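Budget Phone Battery Comparison
Project report, Mobile Devices module
Elikem Kyei
20 January 2023

1. Purpose

The project compared battery life on three low-cost Android phones: the Flister, the Plultus and the Dunstan. All of them sell to first-time buyers, and their makers quote battery life in very different ways. I wanted figures measured under the same conditions.

2. Method

Each phone was charged to 100 percent and set to the same screen brightness using a light meter. Wi-Fi was on, mobile data was off, and a local video file played on a loop until the phone shut down. A small logging app, Vovier, wrote the battery level to a text file every minute. Each phone was run three times and the results were averaged.
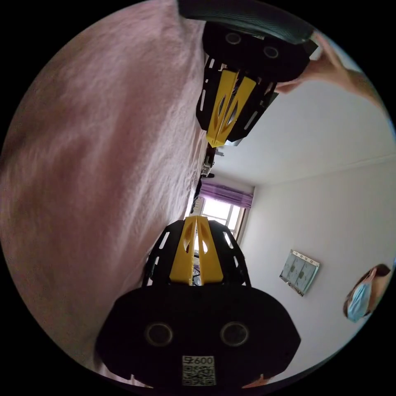

The Dunstan closed Vovier in the background during its first run, so that run was thrown out and repeated with battery saver turned off. The setting was then turned off on the other two as well, and their runs were started over.

3. Results

The Plultus lasted longest, with an average of 779 minutes. The Flister stopped 162 minutes earlier. The Dunstan came in between them, but its runs varied the most.

4. Limits

Only one unit of each model was tested. The phones were bought in August and had seen light use. Standby drain and gaming were not measured. A repeat with mobile data on would be closer to daily use.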